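Chapter 9
Keeping Cold Food Ready for Service

In the chapter before this one we have looked at how raw goods come into the kitchen, how they are checked at the door and where they are put. Now we go one step further. Between the store and the plate there is a period in which the food is already washed, cut and portioned, but is not yet ordered by any guest. In small kitchens this period can be short. In a canteen it can last the whole morning. Most of the losses which a kitchen has with salads, sliced vegetables and cheese are made in this period, and for this reason it has a chapter of its own.

After working through the chapter you should be able to explain the difference between storing and holding, to choose a suitable container for a given food, and to plan the quantity of prepared food for one service.

9.1 Storing and holding

Storing means that food is kept whole, or nearly whole, for a later day. Holding means that food is kept ready for use during one service. A head of lettuce in the cold room is stored. The leaves which have been taken from it and washed are held. The two look similar, and in many kitchens they are even done in the same refrigerator, but a held food has cut edges and a larger surface, so it dries out sooner and takes up smells more easily.
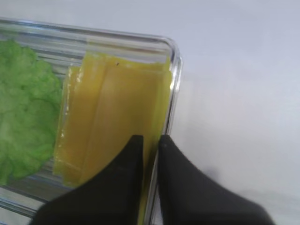
The choice of container is often left to whatever is clean at the moment. It deserves more care. A container for holding should be wide enough that soft foods are not pressed, and it should be easy to wash by hand. Sharp inner corners collect small pieces of food, so the rounded corners of the clear container shown with a green leaf inside it are an advantage. Clear walls also allow the cook to judge the contents from the side – a brown edge is seen early, and the lid does not need to be opened each time. Metal containers cool down faster, but they hide what they hold and must be labelled with more discipline.

9.2 How much to prepare

The quantity is decided by three things: the number of guests expected, the share of them who will choose the dish, and the time until the next preparation. For the canteen in Kunbridge, which we use as our case in the second half of this book, the usual number is 200 guests at midday. Their records for May show 1,576 portions of cold food sold and 17 portions thrown away on the worst day.

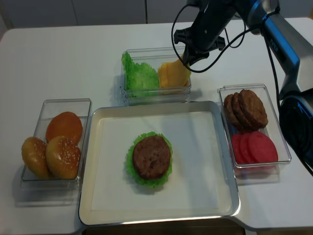 From such records one can calculate a starting quantity, that is, the amount which stands ready when the doors open. The rest is prepared in smaller lots during service. Students are often surprised that the smaller lots do not cost more working time. The washing and the drying can be done together in advance, and only the cutting is divided.

A second point is the order in which the foods are finished. Foods with firm flesh, for example cucumber or carrot, are cut first. Leaves come later, and tomatoes last of all, as their juice makes everything next to them wet. Dressing is never added to food which is being held.

Exercise 1. Take one cold dish from your own place of work. Write down each part of it and the hour when this part is cut. Then change the list so that no part is held longer than it needs to be.

Exercise 2. Compare the sheet for Graston in the appendix with the sheet for Kunbridge. Which of the two kitchens prepares in smaller lots, and how can you see this?

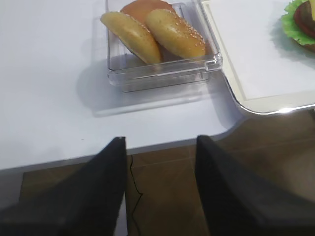

L. Trornard

9.3 Labels and times

Every container which leaves the preparation table carries a label. On it stand the name of the food, the hour of cutting and the hour at which it must be used or thrown away. The hour of cutting is written first, before the container goes into the refrigerator, and it is not changed when a fresh lot is put in. A fresh lot gets a clean container and a new label.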